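Wheelchairs by the bed – my notes for the ward talk

Say hello, thank Zsófia Medve for the room. I've got 60 minutes and 3 pictures, so don't waffle!

Start with the chair itself. Blue fabric back, big spoked wheels, a push handle on each side – everyone's seen one, hardly anyone's been shown how to use one. Get a show of hands on that.

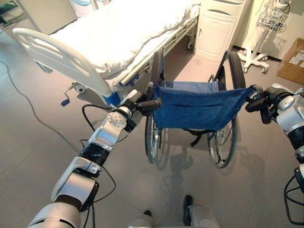 What do you check before someone sits down? Brakes on both sides, then the footrests, swung well out of the way.

Pause there, let people try the brakes on our own chair. Csaba Kun will want to talk about tyres (let him, he's good on tyres). Then on to getting round a room with hoses and leads in it. Go slowly, look down, look behind you.

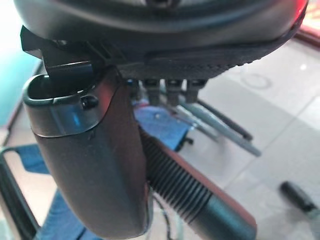

Black corrugated hose, close up.

Tell the Gaver story now – 52 beds, one lift, and me stuck in the doorway with the chair sideways. It usually gets a laugh. Then back to bed rails, and why I like to know which way I'm leaving before I take hold of the handles.
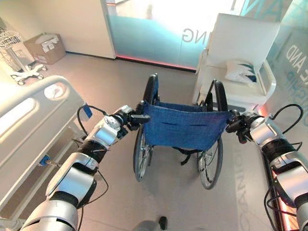 Kerbs next. Tip back gently, tell the person you're doing it, big wheels up to the edge. Ask Dénes Bodnár to sit in for the demo, then swap so he can push me. Questions, tea, handouts by the door.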